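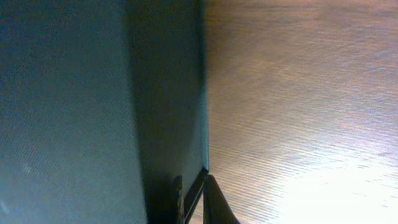 Unit 6: Setting Styles and Stone Security
Bench Jewelry I, instructor Hajar El Fassi

Read this before the bench session. Bring your loupe and your ring blank from Unit 5.

Bezel settings
A bezel is a strip of metal that runs all the way around the stone and is pushed down over its edge. It is the oldest setting we cover and the safest for soft stones such as opal and turquoise. Fine silver is easier to push than sterling. Cut the strip slightly long, fit it to the stone, then file the ends until they meet with no light showing. Solder the joint with hard solder.

Check the fit again after soldering. A tight bezel can be stretched a little on a mandrel. A loose one should be cut and soldered again.
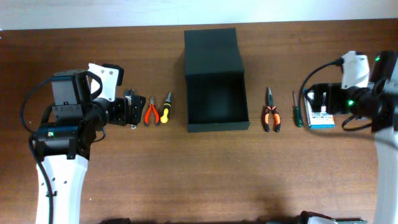 Prong settings
Prongs cover less of the stone and let in more light. Each prong needs a seat, a small notch cut at the height of the girdle. Cut no deeper than half the thickness of the wire. Most of the broken prongs I see in student work were cut too deep.

Tighten prongs in opposite pairs. Going around in a circle pushes the stone off level, and you will not see it until the last prong.

For the Clover pendant project, use the four-prong head. The Gromholm catalog lists it as item 860. Order the head to match your stone, and measure the stone yourself even if the packet gives a size.
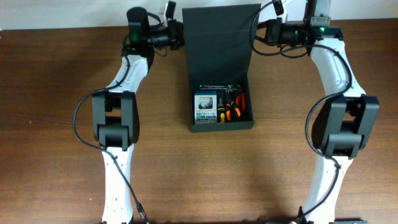
Once the stone is level, trim the prong tips and round them with a cup bur. Drag a piece of nylon stocking over the setting. If it snags, keep working.

Homework
Read pages 32 to 54 in Chraibi. Sketch one bezel and one prong design for the same oval stone, with side views. Sketches are due at the start of the next session.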